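Stenik 2 can now tell when it has a good pinch

April 13, 2020

The cloth-handling team behind Stenik has put out version 2 of its planning software, and it's a fun one for anybody who has ever watched a machine lose an argument with a T-shirt.

The first version picked a grasp point once and stuck with it. If the fabric bunched up or slid, the planner carried on as if nothing had changed. Version 2 keeps checking. It compares the fold it expected between the jaws with the fold it sees, and when the two drift apart it plans a fresh grasp from wherever the shirt has ended up.

"We threw out a lot of code to get here, and I loved every minute of it," says Zoila Valderrama, who leads the planning work. "The new loop is small. You can read it over lunch."

The planner learned from 563 recorded folds, all done by hand with a gripper on ordinary beds and blankets. Blažena Šimek wrote the labeling tool, called Nestance, which marks where each pinch begins and how much cloth is caught. She started on it in February, and some 17 garment types are covered so far -- shirts mostly, plus towels and a few very stubborn pillowcases.

Dark shirts are still the hard ones. A gray fold against gray fabric gives the perception code very little edge to work with, so the team leans on the shape of the pinch where it stands up between the pads.
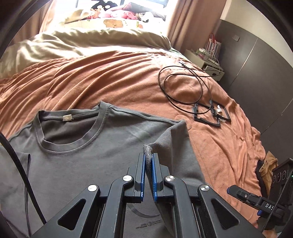
What's next

Two-handed folds are on the list, along with faster replanning. The code and the Nestance tool are up for download now, with 11 sample runs to try.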